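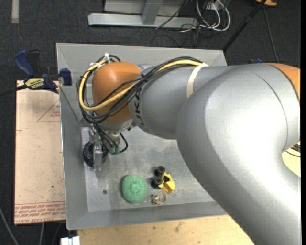
Orange and grey, with a yellow cable looped over the top.

Search this blog
Type and hit enter

I finished repainting the back shed on Friday, and the colour is more or less what I wanted. The plan was a mid grey on the walls with orange on the door and the window trim. My neighbour thinks it looks like a servo. He may be right, but I like it.

The grey is Skestard exterior low sheen. It went on well over the old cream once I'd sanded back the flaky bits on the western side, where the sun gets it from lunchtime on. Two coats, and I've got almost 3 litres left over. The orange was harder. The first tin I bought was from Dunden and it dried closer to salmon, so I took it back and had the bloke at the paint counter mix me something stronger. That one needed three coats over a grey undercoat, and the door still looks a bit patchy near the hinges if you stand side on.

Total spend was $164, including a new roller, two brushes and a drop sheet I could have borrowed. I kept the receipts this time.

A few people asked about the gutter. I haven't done it. It needs replacing along the back and there's no point painting it before then. Shafiq Uddin down the road has a 6 metre length left from his carport and reckons I can have it if I come and get it, so that's the next job, once I've found someone with roof racks.

After that it's shelves. I want them deep enough for the camping tubs, and I still have to decide whether the mower stays in there or goes under the house.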